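Getilmontの箱庭トレイ「Rosik」の在庫が戻ってきました! 去年の秋からずっと欠品で、問い合わせをいただくたびに「もう少し待ってください」と返すのが本当に心苦しかったんです。待っていてくださった方、お待たせしました。

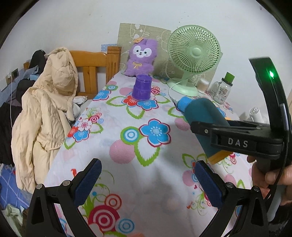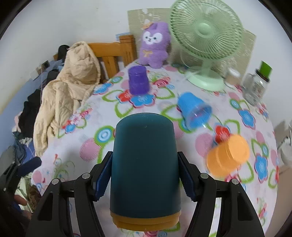 Getilmont 心理臨床用具室・遊戯療法係

## 箱庭トレイ Rosik(砂は別売り)

私がこのトレイと付き合いはじめたのは、まだ相談室で子どもの面接をしていたころです。当時使っていたのは先輩から譲り受けた重たい木箱で、運ぶたびに腰にきました(笑)。Rosikは二人で持てばすっと動きます。一人でもいけますが、砂を入れたままはやめておいたほうがいいです。私は一度それで廊下を砂浜にしました。

内側は青です。砂をかき分けると底が水に見える、あの青ですね。少しくすんだ落ち着いた色にしてあります。最初の試作はもっと鮮やかで、見た瞬間に「プールだ」と言われてしまい、塗り直しになりました。縁は丸く削ってあって、子どもが腕を乗せたまま長いこと考え込んでいても跡がつきにくいです。

### 砂のこと

砂は「Mussa」という名前で別に出しています。細かいほうと粗いほうの2種類。迷ったら細かいほうをどうぞ。手のひらで山を作って、崩して、また作って、それだけで面接の時間が終わる子がいますよね。ああいうときの手触りは細かい砂がいいなあと、私は思っています。粗いほうは水を使う方から支持があって、しみ込みが早く、乾かすのも楽です。

湿らせた砂を使ったあとは、ふたをせずに一晩置いてください。閉めたままにするとにおいます。夏場は特に。

### ミニチュアはついてきません

ここは毎回聞かれるところなので、先に書いておきます。トレイに人形や動物は入っていません。どんなものを棚に並べるかは、面接をする人それぞれの考えがありますし、長年かけて集めた棚にこちらの既製品が混ざるのもなんだか違う気がして。

これから集める方には「Odo」という小さな基本セットがあります。家、橋、柵、木、それから人と動物が何体か。中身は毎年ちょっとずつ変わります。今年は橋が少し長くなって、川を広く作りたい子も渡せるようになりました。壊れた部品だけの追加もできますので、捨てずにまず連絡ください。柵はほんとによく折れます……。

### 大人の方にも

子ども用だと思われがちですが、注文の中身を見ていると、成人の相談室からのものもけっこうあります。フィンランドで研修をしていたときにお世話になったArvo Koskelaさんは、言葉が先に出すぎる大人にこそ砂がいい、という考えの人でした。よくしゃべる私に向かって言っていたので、あれはたぶん私の話です。

作品の読み方について、この頁で何か言うつもりはありません。右上が何で左下が何、という早見表を付けてほしいという要望もいただくのですが、そこはスーパービジョンや事例検討の場でじっくりやってください。うちは道具屋なので、道具の話だけします。

### 台と高さ

専用の台は85と書いてあるほうが大人の立ち作業向けです。座って使うなら短い脚を選んでください。脚は4本ともねじ式で、付け替えに工具はいりません。ただ、床が傾いている部屋だと砂がじわじわ寄ってくるので、脚の先についている調整ねじを回して水平を出してくださいね。

### 手入れ

内側は固く絞った布で拭くだけで大丈夫です。アルコールは塗装が曇るので使わないでください。砂はときどきふるいにかけると、髪の毛やらビーズやら、いろんなものが出てきます。前に小さな指輪が出てきたこともあって、持ち主の子に返せたときはうれしかったなあ。

### 注文について

3月中にお申し込みの方から順に送っています。今回の入荷は600台と、うちとしてはかなり思い切った数なので、しばらくは待たずにお届けできるはずです。学校や病院で見積書が必要なときは、宛名の書き方(正式名称、部署名、略称の可否)も一緒に知らせてもらえると助かります。これで何度も書き直したので!

色見本と砂の小袋は無料で送っています。電話だと私が面接室の昔話を始めてしまって長くなりますから、お急ぎの方はファクスでお願いします。

最終更新 1999年4月4日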